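About Plekov

Plekov packs mixed fruit boxes and small gift orders for shops, offices and mail-order customers. Our packing hall is in Arnport, one block up from the ferry road. We have 18 people on the payroll, most of them packers, and three packing arms that we call Grukell. The name came from the first shift that worked next to them and it stuck.

This page covers who we are, how the work is divided between people and machines, and what has changed for the people since the machines came in. We get asked about the last part more than anything else, mostly by job applicants and by other small packers who are thinking about doing the same.

How we started

The company began as a fruit stall with a delivery route. Customers wanted boxes made up to order, so we made them up on a folding table behind the stall. When the boxes outgrew the stall we rented part of the hall we are in now, and a few years later the rest of it.

For most of that time all the packing was by hand. A packer stood at a bench with an empty box, a list, and crates of fruit on both sides. On an ordinary shift that meant standing in one spot and reaching over the same crates all day. In December it meant longer shifts and temporary staff who had to be trained in a hurry. People left over it. Sore wrists and shoulders were the usual complaint at the yearly talks, and we had no good answer except to swap people around.

Where the machines came in

The first Grukell arm was put on the plain citrus boxes, one kind of fruit and one size of box. It did that well enough. It did badly with anything mixed. A tomato next to an orange, a soft tangerine next to a firm one, a can that had to stand upright in the corner, all of these went wrong in ways a new packer would have fixed without thinking.

The programming we had paid for could not cover all of it. So we changed how the arms learn. Packers now show the job themselves with a gripper they hold in the hand, and recordings of what they do are used to train the arms. The hand gripper has two jointed fingers with blue pads at the tips. You steer it the way you would steer kitchen tongs, though it is heavier and it takes a few days before your hand stops fighting it.

Much of this is done away from the hall, in homes and other ordinary rooms. An arm that has only ever learned from one clean bench gets confused when the background changes, and our hall changes all the time.

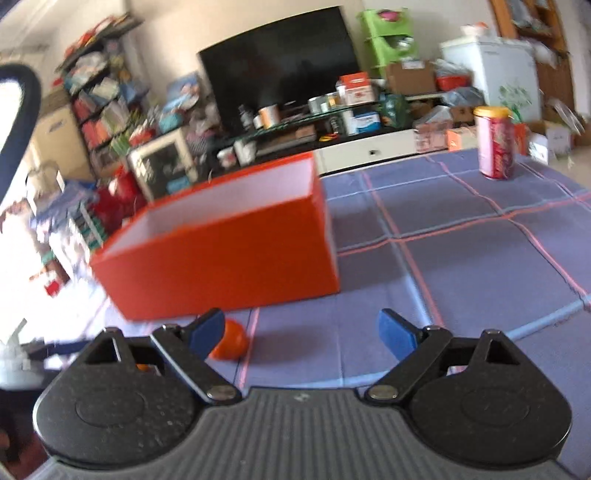 Tolera Endale sent us a comment on an earlier version of this page, and we keep it here with permission. It said that a company describing its machines should say in the first paragraph whose hours went down, whose went up and who was asked beforehand, and that talk of better jobs means very little until those three things are answered.

We think that is fair. The answers are below, even if they are still not in the first paragraph.

Hours and pay

Total paid hours in the hall are slightly lower than before the arms. Most of the drop is in temporary December work. We used to bring in a large group each year and now we bring in a small one. For people who counted on those weeks it is a real loss, and we told them as early as we could.

No permanent packer has been let go because of the arms. Two people left during the first year and were not replaced. One went to a job closer to home, and one said plainly that working beside a machine was not for them.

Hourly pay for packers did not change when the arms came in. Recording work with the hand gripper is paid at a higher rate than bench packing, and that rate was set after the packers pointed out that they were teaching the machine their own job. Management had first planned to pay it as ordinary bench time. The packers were right about this and the rate was settled before the second round of recordings began.

Were people asked beforehand? About the first arm, no. It was bought, then announced. That went over poorly and it took a long time to repair. For the second and third arms there were meetings before any order was placed, and the layout of the hall was changed at the packers' request so that the arms stand along one wall and the benches stay by the windows.

What a recording shift looks like

A table gets a cloth, a box and whatever is being packed that day. Citrus and tomatoes are common, along with a can or a jar, since our gift orders often include them. The person recording picks up an item with the gripper, puts it where it goes, and does it again in a different order. Then things are moved around, or a piece of cloth is laid in the way, and the same job starts over.

It is slow. New people expect it to be quicker than bench packing and it is a good deal slower. The point is to have many slightly different versions of the same task, so speed does not help much.
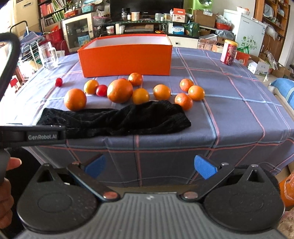 Shifts of this kind are kept short. Gripping a handle for hours brings back the same wrist trouble we were trying to get rid of, and we learned that the hard way in the first month. Nobody now records for more than half a day at a time, and the other half is spent on checking, ordering or bench work. Breaks are counted as working time.

Recordings are looked through before they are used. If someone drops a tangerine or bumps the box, they mark it and say what happened. Dropped fruit goes in the log like everything else and does not count against anyone. We had to repeat that several times before people believed it, and some were still quietly starting over after every mistake.

When recording is done in a home, the person who lives there has agreed to it in writing and can ask for anything to be left out. Family members who do not want to be recorded are not recorded.

What the arms do now

Grukell handles the single-fruit boxes from start to finish and does the first layer of most mixed boxes. A packer finishes the mixed ones, checks them and closes them. So far this season the hall has sent out nearly 1,000 mixed boxes packed this way. Ripe tomatoes are still done by hand. So is anything wrapped in thin paper, and anything a customer has asked us to arrange in a particular way.

The arms stop often. A stop is usually small: a piece of fruit has rolled, or two are stuck together, or the box has been set down at an odd angle. A packer clears it and presses the button. Over the last full month we logged 191 stops across the three arms. Clearing them is now a proper part of the job description. Before, it was simply expected of whoever stood closest, and the people at the end benches were doing most of it.

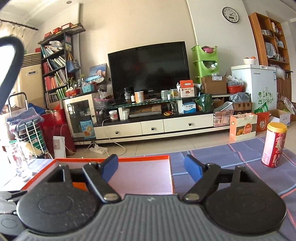 How jobs have changed

The bench is still where everyone starts. New hires pack by hand for their first weeks, because a person who has not packed a box cannot tell when a machine has packed one badly.

After that there are more directions to go in than there used to be. Some people move between the bench and recording. Some have taken over looking after the arms: cleaning the pads, tightening pins, wiping off dust and lint, calling the supplier when something is beyond us. One former packer now plans which tasks get recorded and in what order. These jobs were filled from inside the company, with training during paid hours.

There are drawbacks. The hall is louder than it was. The rhythm of the day is broken up by stops, and people who liked to get into a steady pace at the bench miss it. A few say there is less talking between benches now. We moved the morning break to a single fixed time so that everyone sits down together again, and that has helped a little.

Older staff were more worried about the hand grippers than about the arms. As it happened they were among the best at using them. Someone who has packed oranges for years knows without looking which way to turn one so it settles, and that shows in the recordings.
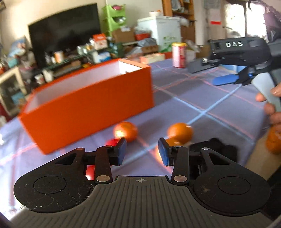

Two hand grippers at the table, with tangerines and an orange box.

Who runs the company

Liya Hailu manages the hall and is the person to speak to about jobs, shifts and visits. Orders and deliveries are handled from the front office. Questions about the arms go to the Grukell desk, which is staffed by whichever packer is on machine duty that day.

We are owned by Hadgu, a family firm in Arnport that also owns the cold store next door. Hadgu paid for the arms. Decisions about staffing stay with the hall, and a packer chosen by the other packers sits in on any meeting where new equipment is discussed.

Working with us

Open positions are posted at the hall entrance and on the jobs page. You do not need any experience with machines. You do need to be able to lift a full crate and stand for part of the day. If you have wrist or shoulder problems, tell us when you apply and we will talk about which work would suit you.

Other packing companies are welcome to come and see the hall. Please write first, and avoid December if you can.

Page last updated 2024-11-27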